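My third month of teaching by remote control

In April I started a job which my mother still does not understand. I sit in a chair, I hold two handles, and a robot arm on the other side of the room repeats the movement of my hand. Everything is recorded, and later the recordings are used to train the robot, so that it can do the task without me. The company is called Korletey and it is small. Before this I worked for six years in a shop for curtains and bed linen, so please do not expect a technical text from me.

When I began, I thought that the difficult part would be the buttons. The buttons took me one morning. The difficult part is that my own hand knows too much. If I want to pick up a book from a table, I do not think. One finger goes under the corner, the thumb comes down, and the book is already in the air. With the handles I must decide each of these things separately, and there is a small delay between my decision and the movement. In the first week I closed the gripper too early on almost everything.

Mansa Annan trained me. She has a habit of standing behind the chair and saying only "slower" or "again." At first I was a little offended. Then she let me watch my recordings from the first days next to hers, and I understood. In my recordings the arm goes forward, stops, goes back, turns, and goes forward again. In hers it goes to the object on one line. She explained that the robot will copy also my doubts. If I stop in the air in 200 recordings, the robot will learn that stopping in the air is part of the task.

So now I plan the way before I touch the handles. I look where the object is, I choose from which side I will come, and I say it quietly to myself. Yasir Bajwa, who sits at the next station, does the same in Urdu. We do not disturb each other.

There is also the other method, where you take the arm directly with your hands and lead it through the task. I like it more for tasks with pressure, for example wiping or pushing a drawer. You feel in your own wrist how much the arm is pushing. But it is heavier than it looks, and after one hour my shoulder asks me to stop. Also your own body is standing in the view, and you must learn to keep your elbows away. Desmond prefers it for everything. He is two heads taller than me, so maybe this is the explanation.

Our list of tasks comes from a program we call Jemex, and it is written in very short sentences. "Move the book to the left." "Put the bottle next to the carton." It does not say how. My first 10 recordings of a new task are usually bad, and I delete them myself before anybody needs to ask. By the end of last month I had 1,497 accepted recordings under my name, and I will admit that I copied this number into my paper calendar. Of these, 513 are with books and other flat things. I did not choose this, but I became the person for flat things.

A friend asked me if it is boring. Sometimes yes, in the afternoon, after lunch. But I notice things now that I did not notice before. At home I watched my husband open a jar and I saw that he turns the jar and not the lid. I told him this and he could not open the next one properly.

Flat things are the hardest for me because there is almost nothing to hold. A cup helps you, it has a wall and you can close the fingers on it. A thin booklet on a tablecloth gives you only its edge, and you must come to this edge very low without pushing the whole booklet away. I have learned to wait with the fingertips just above the corner and to look once more before I go down. The orange tips are a help to me here, as I can find them quickly against the beige cloth, while the black parts of the fingers are harder to judge. The small magnets in front are another lesson in patience, and I leave them for the time when my hands are calm. 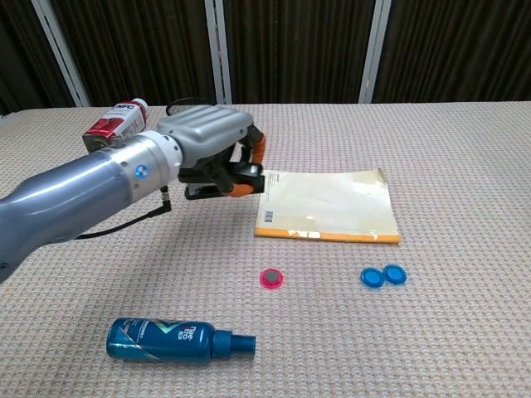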